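Noboru Nishimura wrote most of the new Clastham record in his kitchen, between five and seven in the morning, on a guitar with a cracked top that he has never had repaired. He says the hour mattered more than the guitar.

"I have neighbours above and below, so I had to sing very quietly," he says. "When you sing quietly you can't push a bad line through. You hear it for what it is, and you have to go back and change it."

The record is called Tresden, after the street where he lived as a student, and it has 11 songs on it. He sings all of them and plays most of the guitar. The rest of Clastham is a drummer and a bass player who come and go, and an organ on four of the tracks that he plays himself, "badly, with one hand".

We met in April in the café under his rehearsal room. He had soup and talked through most of it.

The song people ask about is Negash, the third on the record. It's a letter to somebody who has moved away, and it never says why they went or whether the letter was sent. There are no drums until the last verse. At early shows people took it for a love song, and he didn't correct them.

"It was about my landlord," he says. "He was kind to me when I first moved here. He went back home to look after his mother and I never thanked him properly. But if somebody comes up and says it got them through a divorce, I'm not going to start talking about my landlord."

Is he happy to have told me? He thinks about it. "It's been long enough. And he's heard it now. His daughter played it to him. He said the guitar was a bit loud."

The words took a long time. He keeps every draft in cheap exercise books, and Negash fills one of them from cover to cover. The chorus was the last thing to arrive, and for months there was a different one, with a rhyme on "station" that he is still embarrassed about. He wouldn't sing it for me.

"A train station is where songwriters go when they've got no ideas," he says. "I've got a whole book of people standing on platforms. Somebody waves, somebody cries, it rains. I had to make a rule that there'd be no trains."

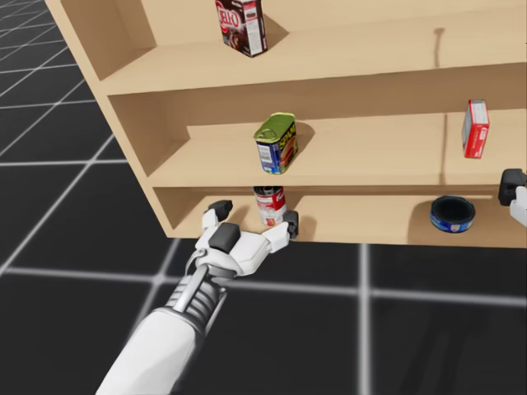
He has other rules. No weather in the first line. No names of cities. Nothing longer than five minutes, though the closing song, Lamps Out, breaks that one by a fair way. It began as a short piece for voice and organ and grew each time they played it. On the record it fades while the band is still going.

"There's another three minutes on the tape," he says. "The bass player wanted to keep all of it. I think he was right, but we'd already cut it by then."

They recorded at Vulleck, a former seed warehouse out past the ring road, with everybody in one room and very few overdubs. The drums leak into the vocal microphone on nearly every song. Nishimura likes that, up to a point. On the slow waltz that opens the second side you can hear the snare buzz each time he hits a low note, and they did try to get rid of it.

"We put a blanket on it, we turned it round, we moved it to the other end of the room. It still buzzed. In the end I said leave it, I'm tired."

He is less keen to talk about his singing. Reviews of the first album called it flat, and one said he sounded like a man reading out a gas bill. He can still quote it word for word. For this one he took some lessons, gave them up, and then lowered the key of almost everything.

"That was the real answer. I'd been singing too high for years, copying records I liked when I was 15. I dropped it all down and suddenly I could hear what I was saying."

The first pressing was 478 copies. They had ordered 500, and the rest came back from the plant warped. He kept one of the bad ones and says it plays all right if you don't mind the chorus going up and down. The others sold at shows and by post, and he packed the parcels himself. A second pressing is due in the summer, with the misprint on the lyric sheet put right – it had "morning" for "mourning", and a few people have written to say they preferred it.

As for what comes next, there are some 30 unfinished songs in the exercise books. He expects to throw out most of them. One has been with him since before the first album, a long ballad about two brothers and a boat, and he has tried it in every key and at every speed he can think of.

"The tune's good. The boat's the problem," he says. "They get in it in verse two and then I've got them out on the water and I don't know what to do with them."

He had a rehearsal at four and the drummer was already upstairs, so he paid for the soup and went up.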